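仿真里换材质：纹理随机化对抓取策略的影响（续）

2018年7月

上一篇写了基线，这一篇写纹理随机化。代码还在 Janby 仓库的实验分支上，没有合并。仿真环境用的是 Sostau，物理步长和控制频率与基线保持一致，改动只在渲染一侧。

动机比较简单。五月那批策略在固定材质的房间里训练，换一套墙面和台面以后成功率明显下降，而几何布局完全没有动。把卷积第一、二层的响应画出来看，网络对台面边缘的定位很大程度上依赖台面与背景的色差。色差一变，末端的接近方向就偏，有时还没到预抓取位姿就提前闭合。

做法是在每个回合开始时重新采样材质。地面、墙、台面、柜体各自独立抽取，不考虑搭配是否合理，所以会出现大理石纹的立面紧挨着小方砖这种组合。纹理库共551张，其中400张用于训练，其余只在评估时出现。光照方向同时随机，光强不动。机器人本体的材质不参与随机化，夹爪始终是灰色金属。这一点和 Fatima Olaniyan 讨论过，她倾向于连本体一起随机，我担心网络在早期学不到手爪与目标的相对位置，先保守处理。

腕部视角受材质影响最大。夹爪靠近竖直面时，单一纹理会占去大半视野，留给台面的像素很少。

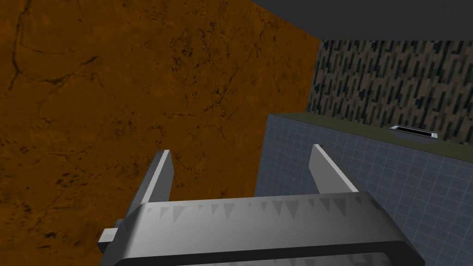

为什么不直接用深度图，绕开纹理问题？
实机上的深度相机在反光台面和深色柜面上缺失严重，补洞之后的边缘误差比 RGB 策略的误差还大，所以深度只作为训练时的辅助监督，推理时不输入。

辅助监督的具体形式是在编码器后面接一个小解码头，预测低分辨率深度，损失权重按余弦衰减到零。去掉这一项也能收敛，但前期抖动大，最多要多跑200个 epoch 才能到同样的水平。

网络输入有2路：腕部相机和头部相机。两路编码器不共享权重，特征拼接后送入策略头。试过共享权重，腕部一路变差，推测是两者的尺度分布差得太远，没有再细查。头部一路的问题和腕部相反，视野里杂物多，机身也会占掉下方一块。低头加侧倾的姿态下，地板、床和柜子全是斜的，随机化之后背景线索基本失效，网络只能更多地依赖手爪本身的轮廓。

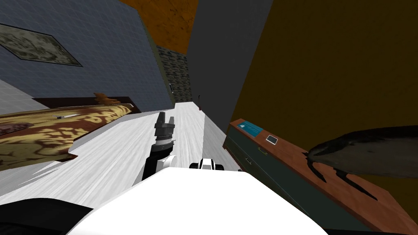 图2 头部视角，机身侧倾，左侧为床，右侧为长柜。

评估时用未见过的纹理，布局与训练相同。随机化后的策略在新纹理上的表现接近它在训练纹理上的表现，基线则有明显落差。代价是在原始固定材质下略差于基线，训练时间也更长。失败样本主要是两类：台面与后方墙面纹理频率相近时，高度估计偏低，指尖触台；小件物体与台面颜色接近时，接近方向正确，但闭合过早。第一类加大深度损失权重可以缓解，第二类没有改善。

有一个实现上的坑。Sostau 的材质缓存按文件名做键，训练集和评估集里有重名文件，早先一轮评估实际载入的是训练纹理，结果虚高，已作废。现在统一改用内容哈希。用 Mollel 导出纹理包的人建议也检查一下，它默认的编号每个包都从头开始。

接下来先做本体材质随机化的对照，再把 Jondedano 的布局生成器接进来，让家具位置也变。布局一变，预抓取位姿的采样范围要重写，碰撞检查目前是瓶颈，单进程跑不动。配置文件和随机种子放在实验分支的 configs 目录下，作废的那一轮日志也保留着，目录名带 old 后缀。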